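Project report, group 3
Teaching a wiping task with hand-held grippers
4 March 2019

1. What we wanted to do

Get demos of bathroom sink cleaning without driving the arm for every single one. Last term we did it all by remote control and it was slow, plus the delay made everybody overshoot. So this time hand-held grippers, one per hand, cube markers on each so we can get the pose out afterwards. Task is simple: pick up cloth, wipe basin and the counter behind it, put cloth down.

2. Setup

Grippers are the Durard pair from the lab cupboard, reprinted fingers. Tracking code is the Noltadside package with our own filter on top. Head camera on the demonstrator. Calibration took most of the first afternoon becuase we had the marker size wrong in the config (mm vs cm, yes really).

3. Recording

Target was 3000 clips. We got 2391. After throwing out the ones where a marker was lost for more than 15 frames in a row we were down to roughly 1000 usable, much less than planned. Worst losses: cube turned away from the camera when reaching to the far side of the sink. Second worst, glare off the basin.

Remote control runs for comparison were done on the Ketilsson arm in the Drelville building. Far fewer of those, see table in the appendix.

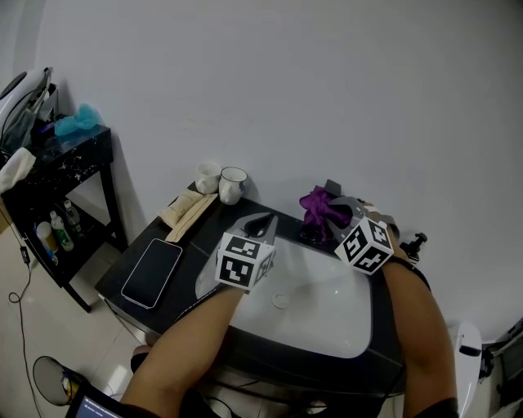 Fig. 1. Two-handed demo at the sink, right gripper closed on the cloth at the back corner of the basin.

4. Problems

Cloth is hard. Bunches up in the jaws and the finger opening we log says almost nothing about how much is held. Wrist gets tired too, the later clips are visibly sloppier and we did not lable which ones were late. Should have.

Left hand mostly idle in our task. Policy learned to keep it still, fine for wiping, useless for anything else.

5. Next

More markers per gripper, or a bigger cube. Redo the far side reaches. Training on the full set is planned for July if we get the machine time.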